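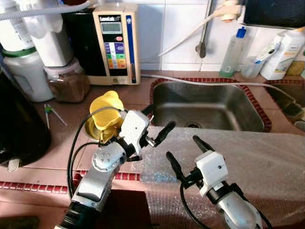

Search tickets
Enter keyword or ticket number

Rimgate Streetscape Works, Ticket 1380
Planter irrigation, James Street end
Status: open
Logged by: Florante Sarmiento

2023-08-13
The Felia controller says all planters on the James Street side got their full watering overnight. I don't believe it. Soil in planter 51 was dry down to my second knuckle at 7 am and the grevillea is dropping leaves. Planter 6, same line, was fine.

Next day
Supplier's answer was to restart the controller. Did that. The log again says "cycle complete" for every valve. As far as I can tell "complete" means the timer ran out. I see nothing in the manual that says it measures flow.

Asked supplier whether the unit has a flow sensor. They sent me the brochure. The brochure says "smart monitoring."

Day 3
Ran the line by hand. Water at planter 6, a dribble at the bench with the blue mural, nothing at 51. Pulled the filter and it was clean, so the sediment theory from the May report looks wrong to me. Put it back.

Supplier now suggests the artists' sealant got into the drip emitters. Possible, but the emitters at 51 were swapped after painting. See ticket 169.

Day 4
Lifted two pavers by the bench. The feed pipe is pinched where the bench footing was bolted down. Cut out the flat piece and fitted a Tridska coupling. Planter 51 is getting water on a manual run.

Not closing this yet. I want a week of dry mornings and a finger in the soil before I take the controller's word for anything. Also still waiting on a straight answer about the flow sensor.

Related tickets
169 Emitters replaced after mural painting
Bench slats lifting, Rimgate plaza
Controller clock wrong after power cut

Contact the works desk | Back to top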